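Chapter 4
Setting Up and Looking After a Two-Arm Bench Cell

By the end of this chapter you should be able to level and clamp a pair of small arms, set the grip force on each gripper, and carry out the weekly check in Table 4.3.

The cell used throughout is the one in the training room at Keogh, Janudbridge. Two arms share one table and run from a single Drosari controller. Most faults on a cell of this size come from loose cables, worn finger pads and fixings that have crept since the last service. There are 47 fixings on the check sheet, and all of them are done by hand with the 3 mm key.

Switch off at the controller before you reach between the arms. Wait for both to settle, then hang the tag on the isolator.
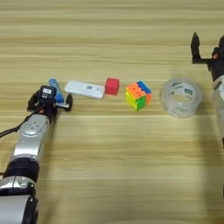
Text: Brirkimska Technical Press, training section
Revised 6 Aug 2026

Grip setting is done with mixed objects set out between the arms, such as a Rubik's cube, a smaller red cube and a roll of clear tape. Start with the left arm. Close the gripper on the blue cylinder at the lowest force and raise it one step at a time, noting each value. Section 4.1 begins with the clamps.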